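Search this site
Search

Whose Stuff Is This? Shared Tables and the Things That Settle on Them

Project report, Everyday Spaces module, Brernier College, Skavetstead
Handed in 27 September 2020

Where the idea came from

My first idea for this project was office chairs, and I dropped it after one afternoon when I realised I had nothing to say about chairs except that I like some of them more than others. What I kept looking at was the big round white table in the Liltik office, where I had my summer placement. It's the table everybody ends up at. You go there to eat a sandwich, to charge something, to open a parcel, to have the sort of meeting that isn't in anyone's calendar. And everybody leaves something behind when they go! A desk has an owner and a cupboard has a label (sometimes), but a shared table just gathers things, and I wanted to know which things, how long they stay and what makes somebody finally pick them up.

So that became the question. How does a shared table get untidy, and what does it take to get it tidy again without making people feel told off?

I should say I'm not a naturally tidy person. My own desk at home has a layer. That may have helped, because I started out on the side of the mess and tried to be fair to it.

How I went about it

I kept a diary for three weeks. Every time I walked past the table I wrote down whatever had changed, in a notebook at first and then on my phone when the notebook itself got left on the table and went missing for a day (it was under a folder, and yes, I put it in the diary). By the end I had 133 entries. Some are two words long. One just says "crumbs, again". Others go on for half a page, usually when two people had been trying to work in the same bit of space.

I also watched a second table for comparison, the rectangular one at the other end of the office near the printer, but it hardly ever had anything on it apart from print-outs, and I've only used it where it says something useful about the round one.

For each entry I tried to put the object into one of my groups: in use, waiting, or stray. In use is obvious. Waiting means it belongs to a job that isn't finished, like a packet somebody has opened and means to come back to. Stray means it has no job any more, or its job is somewhere else. The line between waiting and stray gave me more trouble than anything else in the project. A tissue packet can be waiting all week and everyone is happy to have it there. A wrapper is stray the second it comes off.

The things themselves

Before I started I'd have guessed it would be mugs. Mugs were hardly in it, mostly because the kitchen is close and people take them back. What really fills up the table is the soft stuff: packets, wrappers, film, bags inside bags. It's light, it slides, it never sits flat, and it takes up far more room than it should for something that weighs nothing.

The cleaning things are the funniest part of this. They come to the table so that it can be wiped down, and then they live on it. Deeyeo packets were in my diary again and again, sometimes side by side with the empty wrapping from something else, and you can't wipe a table that has the wipes lying on it unless you keep moving them round in front of you like a board game.

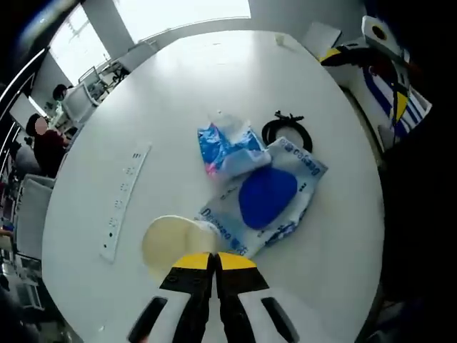
Then there are cables, which get a section of their own in my notes because they behave differently from everything else. A packet is left behind by one person. A cable gets adopted. Somebody leaves it, somebody else uses it, a third person coils it up nicely because it was annoying them, and from then on it looks as if it has been put there on purpose, so it stays. I found that a coiled cable lasted much longer on the table than a loose one. Loose ones get unplugged and taken away with a bit of a huff. The neat ones are left alone out of respect, I think.

Power strips do the same on a bigger scale. As soon as there's a power strip on a table, it's a charging table, whatever it was before. People sit nearer to it, and their drinks come with them, and I didn't love seeing cups next to sockets. I moved a cup once, which I know I wasn't supposed to do as the person observing. It's in the diary with a small apology beside it.

What a round table does

I hadn't expected the shape to matter and it does. On the rectangular table near the printer, things get pushed to a corner. It's an untidy corner, but it's one place, and somebody can sweep it up in a single go. A round table has no corners, so nothing has anywhere to be pushed to. Things go towards the middle. The middle then fills up, and it's also the hardest part to reach from a chair, so what's in the middle stays in the middle until somebody stands up and leans right over.

I tried it myself with a tape measure after everyone had gone home. From a seated position, with my back against the chair, there was a patch I couldn't get to without standing. I'm not tall, so it will be smaller for other people, but there will be a patch for nearly everyone. My diary shows the oldest stray things coming from there. The longest stayer was a folded delivery note, and I'd got quite fond of it by the time it went.

The other thing about a round table is that there isn't a side that's yours. With a straight edge you can see where your bit stops and the next person's starts. Here you sort of spread until you meet somebody else's things, and then you both pretend not to have noticed.

What I tried

For the last part of the project I was allowed to change a few things (small ones, and I had to ask first). I had a budget, which I had almost forgotten about, so the whole lot was done on the cheap with what was lying about in the stationery cupboard and one purchase from the hardware shop in Skavetstead.

- A shallow tray for the "waiting" things. It started in the middle, which was a mistake, as it simply gave the middle pile a nice rim. I moved it so that it could be reached from at least two chairs and it began to work. People took packets out of it and put them back in without being asked. The tray was my one purchase.

- A small bin within arm's reach. I put this down as the dullest idea on my list and it made the most difference by far. Wrappers were going on the table because the bin was a walk away, and nobody gets up in the middle of a conversation to throw out a bit of film. With the bin beside the table the stray wrappers nearly disappeared from my diary, although now and then one still turned up balanced on the edge of the bin instead of in it.

- A hook strip for cables on the nearest wall. This was a flop. I'd been so pleased with it! Two cables went on it the first day (I hung one of them) and after that it was used for somebody's umbrella. I think it was too far away, and I think people want the cable where the charging happens. If I did it again I'd fix something to the underside of the table.

- Keeping the wipes and the tissues together in one spot. I'm calling this half a success. The tissues stayed put, as they're something you reach for from where you're sitting. The wipes went travelling, because you carry them with you as you clean, and you put them down wherever you finish. By the afternoon the two were often still neighbours, more by luck than by my planning, with a drink or a paper cup parked beside them.

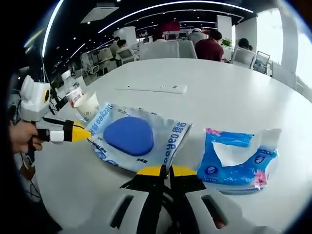
Asking people about it

I had short chats with the people who use the table most, over about a week, and wrote up what they said afterwards without names. I asked the same opening question each time, "What on this table is yours right now?", and it was a good question because it made everyone look. Most people claimed less than I'd watched them put down. One claimed more, including a pen that I'm fairly sure was mine.

A few answers came up more than once. People don't like throwing away something that might be somebody else's, even if it's plainly rubbish. They feel bad about moving another person's cable. They're quite happy to wipe round things. And several of them said the table looks worse from a distance than when you're sitting at it, and I agree with that, having tried both. Once you're sitting down you only see the bit in front of you and that bit always seems fine.

Somebody also pointed out that I was eating my lunch at the table every day while writing down what other people had left on it. Fair.

Reading

The text I leaned on most was the Mạc chapter from our module reader, the one on "resting places" for objects in shared rooms. I didn't get on with it at first because it's all about hallways, keys and post. But the idea that an object stops wherever the hand gets free of it fits my table very well, and it's the reason I went back and marked in my diary what each person had done next. Nearly always they'd stood up to go somewhere with their hands full.

What went wrong

I should have sorted out the three groups before I started the diary. I changed my mind about "waiting" in the second week and had to go back through the early entries, and I don't trust all of those as much as the later ones. I also didn't write down the time properly for the first few days.

The other problem is me. Once people knew what I was doing they tidied when I came near, then forgot about me, then remembered again. There's a very clean patch in the diary the morning after I explained the project to everyone, and I've left it in but I wouldn't read anything into it.

What's next

The tray and the bin are staying, which I'm really chuffed about. I've asked if I can come back in November and keep the diary for another few days, without changing anything this time, to see if the tray is still a tray by then or has turned into one more thing on the table. I'd like to try the cable holder under the tabletop as well if they'll let me near it with a screwdriver.

The full diary is in the folder with this report, crumbs and all. Entries in green are the ones I re-sorted.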